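Spent most of January on grippers, so here are my notes in one thread. We had two hand-held ones on the bench, the Jinach and the Kuvmont. Same camera on both, same controller box. I wanted to know which one I'd hand to a new person.

Both are parallel-ish two-finger designs with a linkage. The Jinach is 448 grams with the camera on. The Kuvmont is 666. You feel that difference in your wrist by lunch.

Price doesn't settle it. The Jinach kit is $329 without the camera mount. Kuvmont sells theirs with the mount but you supply the fingertips, and by the time I had pads I liked the totals were close.

Test set was ordinary desk stuff: pens, a tape roll, a mug, a keyboard. I did each one with the left hand and the right hand. My left hand is bad at this, so I threw out the first day.

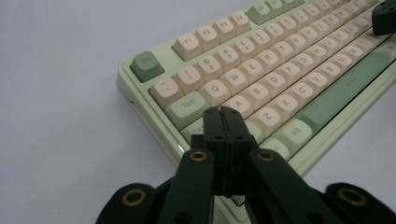 Keyboards are the item I'd keep if I could only keep one. They're long, they slide, and there isn't an obvious place to grab. Coming in at the corner by Caps Lock, the two pads fill the bottom of the view and their tips sit right over the edge you're trying to see. The Q to Y keys still read fine at that distance, so focus on the object is OK. The brass-lined joints nearest the lens are soft, and I can live with that.

What I can't live with is slop. Bushings matter more than I expected. After 9 hours of use the Kuvmont had side play I could see at the fingertips. The Jinach had a little. Guangming Jia measured both for me and agreed on the order.

Pads: matte black beats shiny by a lot. The shiny set I tried first threw a highlight into the lens every time the hand rolled. Swapped them the same afternoon.

Controller notes. The Dogar board drops its USB connection if you plug it in after the camera. Camera second, every time. I lost a morning to that. Firmware update didn't change it.

Trigger feel is personal. I like the Kuvmont's longer pull for small objects. Guangming likes the Jinach because it closes sooner. We did not resolve this.

For now I'm staying with the Jinach for daily work and keeping the Kuvmont for the mug, where the wider opening helps. Next up is the same set with the camera moved back on the mount, to see if I can get the pad tips out of the way.

If you've run either one with softer pads, tell me which ones and how long they lasted.

Recent posts
Gustham arm: cable routing that survived a month
Dogar board pinout, corrected
Which USB hubs I stopped using
Printing linkage bars flat or on edge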